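Kostus: paper sorting set

A set of recordings and notes on handling household and office paper: single sheets, cards, slips, and the small labels that get stuck on them. Version 3.
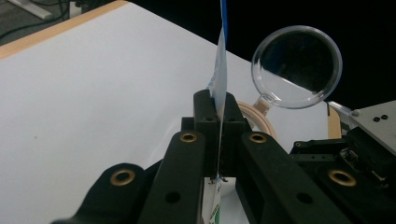
What is in the set

Kostus covers one ordinary job, going through a pile of mixed paper on a table and putting each piece where it belongs. The pile holds printed sheets, forms, cards, receipts, envelopes, and folded leaflets. Some pieces have a label on them. Some have a colored strip along an edge, which comes up a lot in printed forms and is handy for telling the front from the back when the rest of the sheet is mostly white.

Each session is one person working through one pile. A session ends when the pile is gone or when 25 minutes have passed, whichever comes first. There are three kinds of session:

Sort. Pieces go from the pile into trays by type.
Stand. Pieces go upright into a slotted rack, one per slot.
File. Pieces go into hanging folders, with the printed side facing the front.

Sort sessions are the easiest to use and the most complete. File sessions were added in version 2 and the notes for them are thinner. Stand sessions were redone for version 3, see the changes at the end.

Where the paper came from

Most of it was old stock from the Cisik print shop: misprints, overruns, and sample sheets that were going to be recycled. The cards came from the same place. The envelopes and receipts were made up for the project so that they would not carry real names or account numbers. Labels were printed on plain sticker stock and put on by hand, so they are not always straight and not always in the same corner.

Nothing in the piles is private mail. If you find a readable name or address that looks real, send the session name and the time in the recording to the contact below and it will be taken out of the next version.

Paper types

The notes use the following names. They are kept short on purpose and they are the only names that appear in the type column.

sheet - a single flat piece of ordinary printer or form paper
card - anything stiff enough to stand up without bending when held at the bottom
slip - a narrow piece, such as a receipt or a tear-off
folded - a leaflet or letter with at least one fold
envelope - sealed or open, with or without a window
stack - two or more pieces picked up together
unknown - the type could not be told from the recording

A sheet held next to or in front of a card is still marked sheet if only the sheet is being held. If both are held, it is a stack. This was the most common disagreement between the people doing the notes, and it has not gone away. When a piece is seen edge-on, the two can be hard to separate, and the note may change partway through the same pick. Use the value in the last row for that pick if you need just one.

Glossy leaflets with no fold are marked sheet. There was some talk of giving them their own type and it may still happen.

Printed side

The side column is front, back, or unclear. Front means the side with the main printing. For pieces with faint printing, such as the pale blue forms, the side is often unclear until the piece is turned toward the light. Please do not treat unclear as back. An early script did that and it threw off the File results for all of version 1.

Labels on the paper

The label column is yes, no, or part. Part means a label is in view but not all of it. The text on labels is not written out in the notes. It was never meant to be read, and on many pieces it is too small or partly covered.

Label colors were not recorded in versions 1 and 2. In version 3 they were recorded for Stand sessions only.

Folder layout

sessions holds one folder per session. The folder name starts with sort, stand, or file, followed by the session number.

notes holds one table per session in plain comma-separated text, with the same name as the session folder.

lists holds the suggested split into training and test sessions, plus a list of sessions with known problems.

The columns in each table are: pick number, start time, end time, type, side, label, label color, place, remark. Times are in seconds from the start of the recording. Place is the tray, slot, or folder the piece ended up in. Remark is free text and is mostly empty. The label color column is present in every table, and it is blank for Sort and File.

How the notes were made

One person went through each recording and wrote the rows. A second person checked every row in the Stand sessions and every fifth row in the others. Where they disagreed, the second person's value was kept and the word changed was added to the remark. The instructions they worked from are in the notes folder as a text file. It is a little out of date on envelopes.

Start time is the moment the piece is first gripped. End time is the moment it is let go. Pieces that slide out and get picked up again count as a new pick, with dropped in the remark for the first one.

The rooms

Two rooms were used. Most Sort sessions were done at the long table in the Magyar building, which has windows on one side, so the light changes through the day and white paper can look blue or yellow depending on the hour. Stand and File sessions were done in the smaller Skolton office with the blinds down and the ceiling lights on. Exposure was left on automatic in both rooms. If color matters to your work, keep the rooms separate.

The rack in the Stand sessions has 13 slots. The trays in the Sort sessions number seven, one for each type in the list above, with the seventh used for anything the person was not sure about. That tray is written as unknown in the place column, the same word as in the type column, and the two do not always match.

Known problems

Thin sheets seen from the edge are easy to miss. A few picks marked unknown are probably sheets.

Two sheets stuck together were sometimes marked as one. The people sorting did not always notice either, and the note follows what can be seen.

Envelope windows reflect the ceiling lights in some File sessions and hide the printing behind them.

Several Sort sessions have a gap in the pick numbers. The rows were removed because the piece was torn. The numbers of the other rows were left alone so that older scripts keep working.

What it is good for

The set is meant for work on telling paper types apart, finding the printed side, and following a piece from the pile to its place. It is a poor fit for reading text, and it says nothing useful about books, boxes, or plastic folders, none of which were in the piles. The paper is nearly all in standard office sizes. Newspaper was left out after a first try - it tore too often and left ink on everything.

Changes

Version 3: Stand sessions recorded again with the new rack. Label color added for those sessions. Known problems list moved into lists.
Version 2: File sessions added. The type stack added, and older Sort notes updated to match.
Version 1: Sort and Stand sessions only.

Planned for February: a second check of the File notes and a corrected instruction file.

Use and contact

The set may be copied and changed for research and teaching. Please keep this file with any copy and say which version you used.

Questions and corrections go to Máté Halász. Give the session name and the pick number if you have them.

Last updated 2018-01-27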